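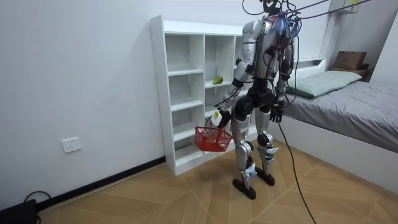 Kukport Harbor Books

Hi, and welcome! This is my transcription of the arrival and departure books kept at Kukport in the last years of the sailing trade. I started typing them up one September because I wanted to know where the schooner Tidar went between her survey trips, and then I couldn't stop (the clerk's grumbling in the margins is wonderful).

What you get

arrivals.csv - one row per ship entering the harbor
departures.csv - one row per ship leaving
margins.txt - everything the clerk scribbled outside the columns
places.csv - old place names matched to the ones on modern maps, where I could find a match

The books run to 83 pages, and all of them are in. Each row carries the page it came from, so you can always go back and check my reading.

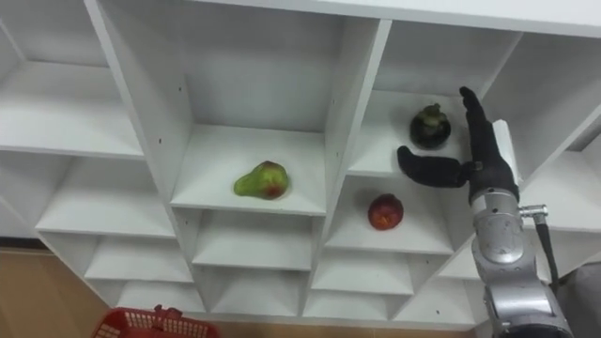

Green pear with a red fruit just below it, white shelves.

How I typed it

I kept the clerk's spelling in the columns ending in _raw and put my own tidy version next to it. So you'll find the brig Amberg as Amberg, Amburg and once as Hamburg, which had me chasing the wrong ship for a whole evening. If I couldn't read a word I put a question mark in square brackets. If I could read it but didn't believe it, I left it alone and said so in the notes column.

Times are the clerk's own. He wrote "forenoon" a lot and I haven't tried to turn that into an hour.

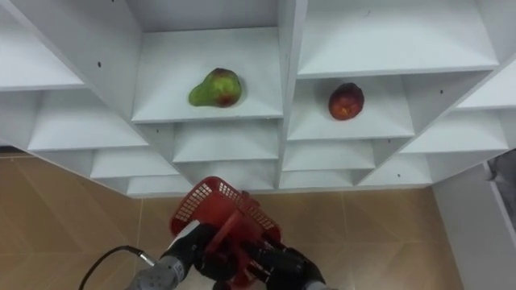 Cargo was the hard part. He had over 60 ways of writing down salt, fish and rope, many of them squiggles, and I've folded those into a short list in cargo_tidy. Please look at cargo_raw too before you build anything on it! Shabani Mbwambo read the squiggles on the later pages and fixed plenty of my guesses, and I owe him a big thank you.

Known problems

Pages 5 and 30 have water stains down the right side, so the tonnage there is mostly blank. Captain Ilie shows up with two different ships in the same week, and I think one of them is his brother, but I haven't merged or split anyone. Departures are thinner than arrivals - captains seem to have slipped out without stopping at the office.

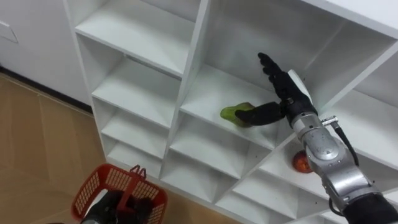 Using it

Go ahead and use it for anything you like, school projects and family trees included. A mention of the Kukport Harbor Books is plenty. If you spot a bad reading, open an issue with the page and the line, and tell me what you think it says. I'm slow in the summer but I do read them all.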